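Posted in January by Ylva Bakke and Thảo Cù
Print | E-mail this article
13 shares | 0 comments

4.2 Hanging displays and time to locate an item

The second part of the study dealt with how small hardware shops arrange goods that can be either hung or binned. Shops in the Dredwood sample were sorted by the share of hand tools kept on hooks, and the sort was repeated after the winter restock. Stores that changed category between the two visits were dropped from the paired analysis but kept in the pooled one.

Search time was measured from the moment a shopper entered the aisle to first contact with the requested item. A trial ended at 100 seconds whether or not the item had been found. Across both visits this gave 3838 valid trials. A further 352 were removed before analysis, mostly for talk with staff during the search, which the protocol did not allow.

Median search time was shorter for hung goods than for binned goods in every store size class. The gap narrowed when neighboring items came from unrelated categories – for instance, a painting tool next to a gardening tool – and was widest where a whole panel held one category. Package type had a weaker effect. Carded items were found faster than loose ones when the card faced the aisle, but the difference did not hold in the smallest stores, where most shoppers already knew the layout. We fitted the model again with store as a random effect and the sign of the package term did not change.

Figure 3 gives a case of mixed categories on one panel, with a carded pair of scissors over a screwdriver, a small paint roller and a garden trowel.
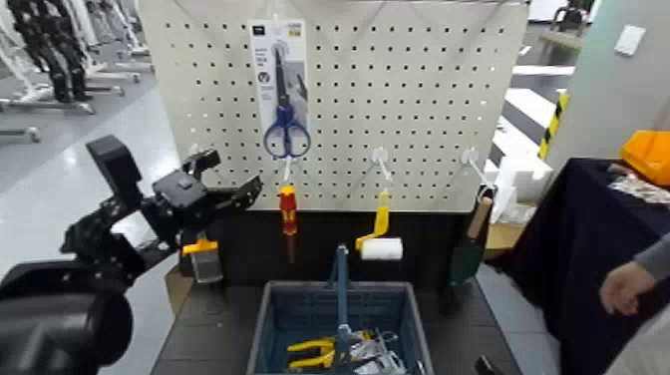
Figure 3. Carded and uncarded goods on a white pegboard.

Ľubica Rusnák, commenting on a draft of this section, objected that search time favors hooks by design, as a shopper who touches the right hook is scored as finished while one who touches the right bin may still have to dig. We accept the point in part. Scoring bins at first contact with the item, as was done here, does add digging time to the total – but shoppers pay that cost too, and it seems wrong to remove it. A version of the model with digging time taken out is given in Appendix B. The hook advantage is smaller there and is no longer clear for fasteners.

Print | E-mail this article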